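News | Community | Recycling | Grellumham

Battery and gadget drop-off opens in Grellumham in May

Good news for anyone with a kitchen drawer full of dead batteries and old remotes: Grellumham is getting its own drop-off point! The Tultgate workshop will start taking small household electronics and used batteries in May, and the people behind it could hardly be more excited.

The project is run by Nirkov, the local repair and reuse group, and it has been a long time coming. Until now the nearest place to hand in this kind of thing was across the river at Hoxha, a trip that most of us put off until the drawer wouldn't close. A trial at the Tultgate spring fair brought in 400 batteries in a single afternoon, plus a whole crate of white plastic gadgets that had lost their chargers, their covers or their owners' interest.
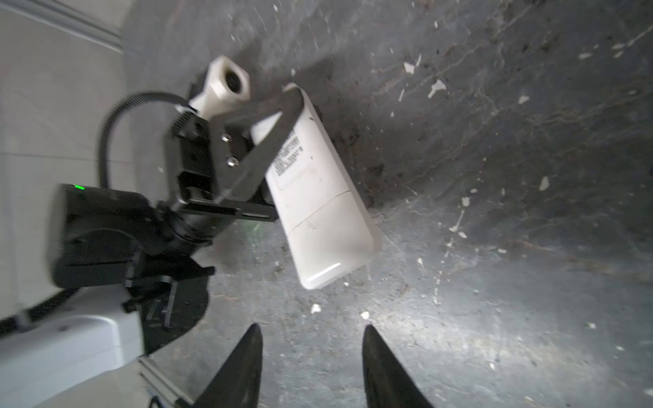 The plan is to sort everything at the workshop, keep what still has some life in it and send the rest on for recycling. Things that work will go onto a free shelf by the door, and anyone can help themselves. Nirkov hopes to reach 1,000 items before the end of summer, and going by the fair, that sounds very doable.

"People kept coming back with more," said Panagiotis Petkov, who is organizing the sorting sessions. "One man went home for his flashlight batteries and came back with his neighbor's too. I loved it."

The fittings have been kept simple. There's dark gray marble with pale veins and rusty streaks running through it, lighter marble-effect panels on the wall, and a black wire rack with five hooks, held to a metal rail with white cable ties. Petkov has his eye on those hooks for labeled bags, one for each kind of item, so that people can see at a glance where their things belong. It's a lovely bit of making do, and cable ties mean the rack can be moved whenever the layout changes.
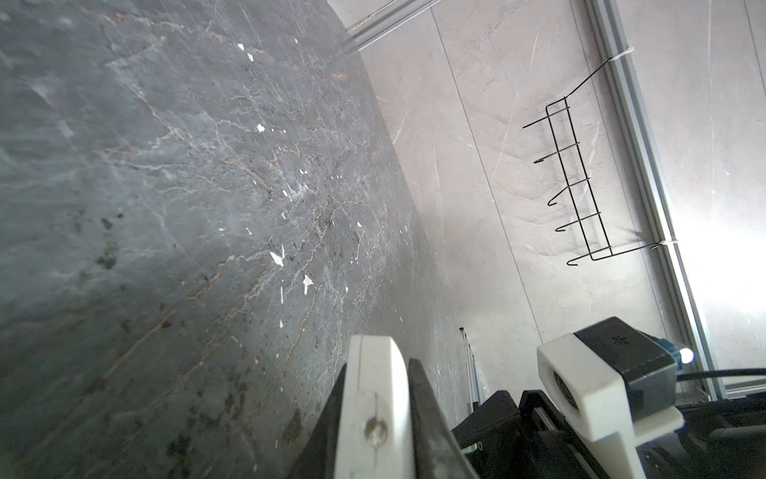
What to bring

Loose household batteries, remotes, power banks, chargers and small handheld gadgets are all welcome. Please put a piece of tape over the ends of the batteries before you set out, and keep anything swollen or leaking out of the bag. Call ahead about those and someone will talk you through it. Car batteries and large appliances can't be accepted.

Drop-offs run from 2 p.m. until the workshop closes, and there's no need to book. Sorting help is very welcome too, and no experience is needed (there is tea, and the company is excellent).
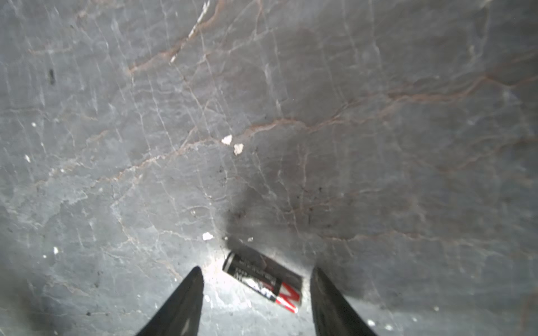
Do I have to take the batteries out of my old remote first?
Please do if the cover opens easily. If it's stuck, leave it alone and hand the remote in as it is, and the sorting team will deal with it at the bench.

Contact us | Copyright Grellumham News | Back to top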